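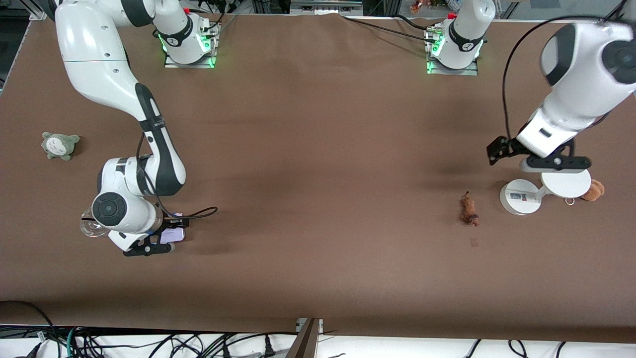

Small things looking for a home: the toy exchange is back

After the good experience in June we repeat the toy exchange at Dustmont House, and this time also small household things are welcome. The brown table will be used again for sorting. Many of you have asked me what kind of object is suitable, so I write it down one time for everybody.

What we take

Soft toys up to the size of a loaf of bread. The gray-green Totoro with the pale belly is a good example of the right size and the right kind. It is easy to recognize, and I expect that it will not stay with us long. Junpei Higuchi has already asked if he can reserve it for his niece. I had to tell him no, as we do not reserve, but he may come early.

Small figures, such as the little brown one that looks like an animal. I think it is a bear and Eldana Sisay thinks it is a dog, so please come and tell us your opinion. Figures of this size get lost very quickly between bigger toys, and we will put them together in a flat box with a low edge so that children can see them.

Glass, if it is clear and has no chips. In June we did not accept glass and several people carried their things home again, which was a pity. Please run your finger carefully along the rim before you bring it. Wrap each piece in newspaper and write GLASS on the bag.

Board games and puzzles are possible when they are complete. We have no time to check a puzzle with 800 pieces, so we trust what you write on the lid. If one piece is missing, write that too. Some people do not mind.

What we do not take

Anything with a battery compartment that does not close. Toys for babies with loose eyes or buttons. Books, which go as always to Colin Mottram on the second floor (he has asked me to mention that he has enough cookbooks now).

How to prepare a soft toy

Many soft toys can be washed at a low temperature inside a pillowcase, but look at the label first. Close the pillowcase with a knot or with a hair band. Let the toy dry in the air for a full day, and turn it over in the evening. If the toy has dark markings on a light belly, like Totoro has on the chest, test one corner with a damp white cloth before you wash it. When color comes off on the cloth, clean the toy only by hand with a little soap.

For small figures, warm water and an old toothbrush are sufficient. Dry them well, especially under the feet.

How it works on the day

You bring up to 7 things and receive a paper ticket for each. One ticket is one thing, it makes no difference if it is big or small. Tickets from June are still valid - I know that some of you keep them in the kitchen drawer. What is left at the end goes to the children's corner of the Swanepoel laundry, where Emmanuel Ondieki will collect the boxes.

Please be kind to the table. There is a small dark mark on the brown surface, and I would like to try removing it with soap and a soft cloth. Do not use a scouring sponge on it. If somebody knows a better method for such a mark, write to me, I am interested.

We also still need flat boxes, best with a height like a shoebox lid, and clean newspaper for the glass. You can leave them at the door of Iestyn Wogan, but not on the stairs, please. He will also have the ticket roll, in case you want to write your name on your tickets at home.

The date of the exchange will be on the notice board by the mailboxes as soon as we have the key for the yard. Questions about soft toys to Eldana, questions about everything else to me.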